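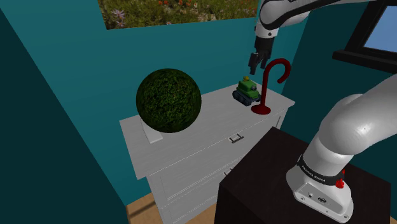 Helpers and visitors wanted - robot open day, July

Posted Jun 26, 2024

Mesari is opening the doors for one afternoon in July and we need people. Two sorts of people. Helpers (paid) and visitors who don't mind being asked to do things (not paid, but fed). Read both bits before you write in please, last year half the emails were for the wrong one.

What's going on

One arm, one simulator, a lot of tidying up. The Dredovis demo runs on a big screen. Simulated room, dresser, a few ornaments on top, arm next to it. You tell the arm what to pick up and where you'd like it, then see how it does. Tank, the topiary ball, the red hook stand, your choice. Sometimes it goes well. The real arm is in the next room, behind the rail, same sort of jobs with real clutter.

Sessions are 25 minutes or so, small groups, with a talk from the Bosik team in between. Bring questions for them, they like awkward ones.

HELPERS - 4 places

One on the door, one at the screen, two floating. You'd be:

signing people in and handing out badges
reading out the task cards, resetting the demo after each go
keeping small hands behind the rail
writing down what visitors asked for, word for word, even the silly ones
stacking chairs at the end

No robot experience needed. You do need a loud-ish voice and patience, and you must be 18 or over. Half a day's training the week before, paid at the same rate as the day itself. Lunch both days. Travel paid within the county, keep your reciepts.

If you've worked a museum floor, a school fair, a shop at Christmas - say so, that counts for more than a degree here.

VISITORS - 71 places

Anyone from age ten up, under 16s with an adult. We're short of people over sixty and people who have never given a robot an instruction in thier life. Wear what you like. Step-free from the car park, hearing loop in the talk room, quiet session first thing after opening.

Your instructions get written down and used to improve the demo. No names kept with them. You'll sign a short form at the door, large print version at the desk.

How to apply

Email the open day desk at Mesari. Put HELPER or VISITOR in the subject line, nothing clever. Helpers: a few lines on you and when you're free in July. No CV. Visitors: how many of you, ages of any children, access needs.

Date and start time go out with the confirmations. Parking is at the Ayala building, round the back, not the front.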